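A Sunday at the Rodetstead Pottery Open Day

I had been meaning to visit the Rodetstead pottery for years, and on Sunday, November 26, 2023 I finally got on the early bus and went. So glad I did! The place has been making plain tableware since 1967, and once a year they let people wander through the whole building, kilns and all.

Our guide was Vitória Amaral, who has worked in the throwing room long enough to talk, center clay and answer questions from a seven-year-old all at once. She showed us how the rings inside a bowl come from the fingers as the wall is pulled up - some potters smooth them away, and others leave them for the glaze to settle over.

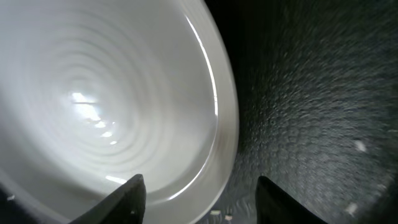

She likes to leave them. After that we got to try it ourselves, and mine folded over like a wet sock. Yuxi Guo, at the next wheel, made a very decent little cup on her first go and was so pleased she walked it around the room to show everyone.

The kiln room was my favorite. The big one holds 151 dinner plates, and Hryhorii Kostiuk let us look through the peephole plate (kiln off, sadly) while he explained how slowly it has to cool. He keeps his firing notes in pencil, in a stack of school notebooks, and read us a page from a bad week in October when half a load cracked.

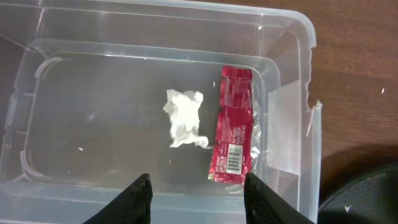 Lunch and the seconds shop

Lunch was included with the ticket, which I hadn't noticed when I booked. Rice, a peppery bean stew and pickled carrots, and plenty of it. I went back for more rice and would have gone a third time if the shop hadn't been about to open. 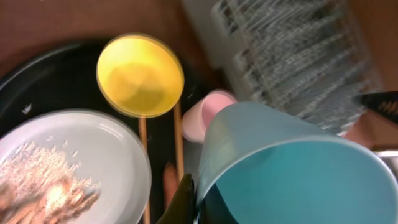

The seconds shop is two long rooms of shelves, and people move fast in there. I came home with a pitcher with a tiny pinhole in the glaze and four saucers that don't match. Jiahui Shi at the register wrapped everything in newspaper and told me to come earlier next year for the big serving dishes. I will!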